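April, teleop notebook, organizer task (sim)

Picked up from Na-rae's notes. Headset recalibrated at 9:40, left wrist still reads a few degrees off so I zeroed it twice. Control rate set back to 90, it had dropped after the Drekosero update and the fingers were lagging behind mine.

Task as written: right hand takes the gray block, brings it to the organizer, lowers it into a compartment, lets go. Left hand stays out of the way. Operators this morning me and Sofia, swapping when the arms get tired.
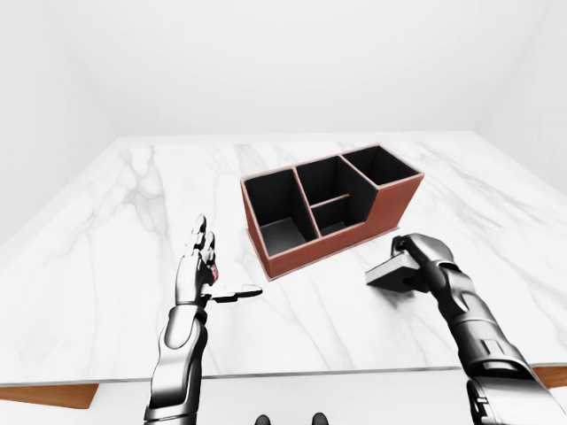
Biggest problem is depth. I keep coming in too low and clipping the rim. Sofia goes high and then straight down, much cleaner, asked her to record the next batch that way. Also the marble is so pale that I lose the shadow under the block, and thats the only cue I have for height. Ask Valter if we can swap the tabletop for something plainer, or darken the room a bit.

Grip: fingers wrapped over the top work OK for carrying but release is bad. Block sticks to the index finger and tips. Opening thumb first helps. Try lower friction on the block tomorow before blaming the glove.

Left thumb drifts out whenever I stop thinking about it. Glove again?? Don't want the policy learning that. Paraschiva says mask the left hand in training, I'd sooner fix it at the source.

Target is 200 clean demos before we train anything. Throw out any with a rim hit, even when the block ends up in.

To do
- randomize organizer angle, small range first
- trim the dead time at start of each take
- send Aurora the replay script, old one crashes on Stornham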